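Limeo Opens Registration for the Irnley Folding Workshops

New program teaches households and small shops how to fold, store and pass on everyday clothes

IRNLEY, January. Limeo, the home textile care company, announces today that registration is open for the Irnley Folding Workshops, a program of short practical classes about the most ordinary work in the home: taking a pile of clean clothes and making it ready for the shelf. The program is prepared together with the clothing reuse shop Gelell and will be held in the Theodorakopoulos building in Irnley.

The first class is dedicated completely to the T-shirt. The organizers chose it for a simple reason. It is the piece that almost every person owns, and it is also the piece that most often goes into the drawer in bad shape. A T-shirt has no stiff parts. When you lift it by one point, everything else falls where it wants, and the sleeves go inside the folds and are lost there.

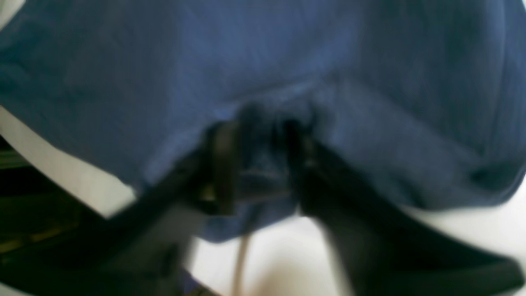 "In my family we always folded on the bed, and I think this is the first mistake," says Vasiliki Galanis, head of the program at Limeo. "The bed is soft and it is too low. The cloth sinks, the back hurts, and after five shirts the person is tired and starts to make balls. We ask everybody to begin with a flat table and a shirt they know well."

The participants will learn to find the shoulders first, before they look for the hem. They will practice opening a twisted shirt with both hands, laying it face down, and smoothing it from the collar to the bottom with the side of the palm. Only after this comes the fold. Two methods will be shown: the classic shop fold, for shelves, and the standing fold, for drawers where the shirts are kept in a row.

Dark cotton receives special attention. Navy blue, black and dark gray show lint very easily, and the creases in them can be difficult to see under a weak lamp. The instructors advise folding dark clothes in daylight, on a light surface, so that the edge of the cloth is clear to the eye. Clothes should be completely dry before they are put away, also at the seams and under the arms, where the cloth is double.

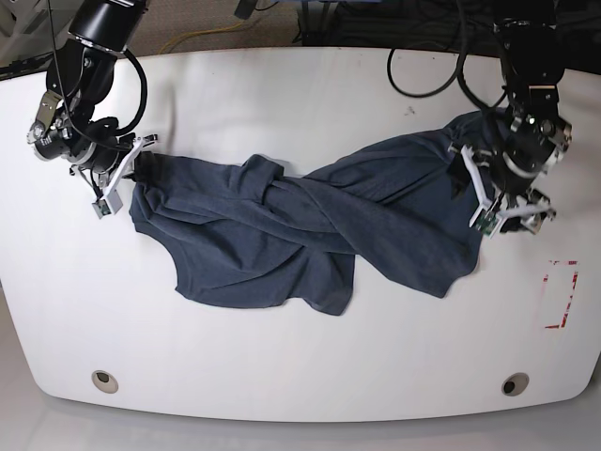

The second class continues with long sleeves, hooded sweatshirts and children's clothes. The third is about storage and includes advice for small apartments, for shared closets and for clothes that wait in boxes until the next season. Each class lasts 105 minutes, with a pause for coffee in the middle. It is possible to register for one class only, but the organizers recommend to take all 3 in their order.

Fotis Koutsoukos, manager of Gelell, explains why the shop wanted to take part. "People bring us very good clothes, but they bring them pressed into a bag with the knots still inside," he says. "Last year we received 2435 T-shirts. Every one of them had to be opened, checked and folded again before it could go on the shelf. If the people who donate learn a simple fold, our work becomes much faster and the clothes look better for the next owner."

The classes will be taught by Daithí Hegarty, who worked for many years in hotel laundries and later in retail. He asks the participants not to iron anything before they come. "Please bring the shirt as it is from your basket," says Mr. Hegarty. "With a perfect shirt we cannot practice so much."

Practical information

Place: Theodorakopoulos building, ground floor, Irnley
Start of the morning group: 10 a.m.
Start of the evening group: 6:30 p.m.
What to bring: 2 T-shirts of your own, one of them dark
Level: no experience is necessary
Registration: at the Gelell counter or through the Limeo customer desk

Children from the age of ten are welcome together with an adult. Participants who wish to donate clothes can leave them at the end of the class, folded, in the boxes by the entrance.

About Limeo

Limeo develops products and courses for the care of clothes and home textiles. The company is based in Irnley and works with shops, schools and families in the area.

Press contact

Theano Liapis, Communications, Limeo
Interviews with the instructor can be arranged on request.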